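Section 5: Setting Up the Dishes Task

Storkeck Student Robotics Club
Two-Arm Workstation Guide for Team Members
Revised April 12, 2021

5.1 Before you begin

This section applies to all student teams using the two-arm workstation in the kitchen bay. It assumes that the team has completed the start-up checks in Section 4 and that the session leader has signed the bay log. Teams preparing for the Sandberg Challenge must follow the same procedure as all other members.

A minimum of two members must be present whenever the arms are powered. One member operates the arms. The other stands at the stop button and has no other duties while the arms are moving.

5.2 Preparing the counter

1. Confirm that both arms are in the rest position and that the stop button is pressed in.
2. Wipe the counter and allow it to dry.
3. Check that the power strip lies at the back of the counter, away from the sink. Do not move it while it is switched on.
4. Set out the bowls, plates and utensils listed on the task card. Use only items from the club cupboard.
5. Check each item for chips and cracks. Damaged items are to be placed in the marked box and entered in the bay log.

Caution: The sink must be empty and the tap fully closed before the arms are powered. No trial may be run with water unless it has been approved in writing by Mohit Nishad.

5.3 Checking the cables

1. Follow each cable along the arm by eye, from the base to the wrist.
2. Confirm that every clip is closed and that each connector is pushed fully home.
3. Check that the wrist cable has enough slack to allow a full turn. A cable that pulls tight during a lift will stop the trial and may damage the connector.

Note: Clips that have come loose are to be replaced before the session continues. Tape is not an acceptable repair.
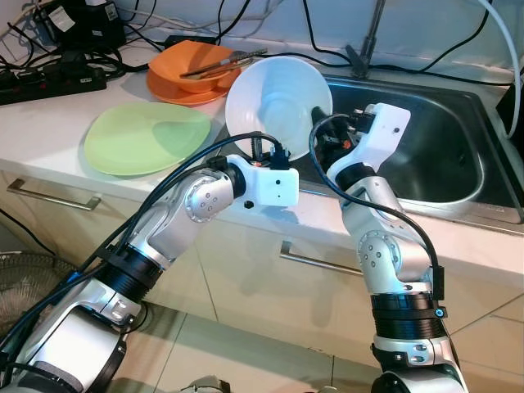

5.4 Running a lift trial

1. Release the stop button and wait for the ready message in the Esum control program.
2. Select the Lift task and set the speed to Low. Teams may not change the speed until they have recorded 5 clean lifts in a row.
3. Bring the gripper to the rim of the bowl and close it slowly. Stop closing as soon as the grip reading is steady.
4. Raise the bowl clear of the other items and hold it still.
5. Lower the bowl to the place shown on the task card and open the gripper fully before withdrawing the arm.
6. Record the result on the trial sheet, including any trial that was stopped early.

Caution: Do not reach over the counter to catch a falling item. Press the stop button and wait until both arms are still.

5.5 Saving the trial record

Each trial is saved under the next free number. The last number used in the previous school year was 1,424, and numbering continues from that point. Records must be copied to the club drive before the team leaves the bay. The local disk holds a maximum of 2,000 trials, after which the oldest are overwritten.

5.6 Closing down

1. Return both arms to the rest position and press the stop button.
2. Switch off the arms at the control box, then at the power strip.
3. Wash and dry all items used and return them to the club cupboard.
4. Sign the bay log, giving the time of closing.

Faults are to be reported to Esben Sveinbjörnsson on the day they occur. Procedures for changing the gripper fingers are given in Section 6.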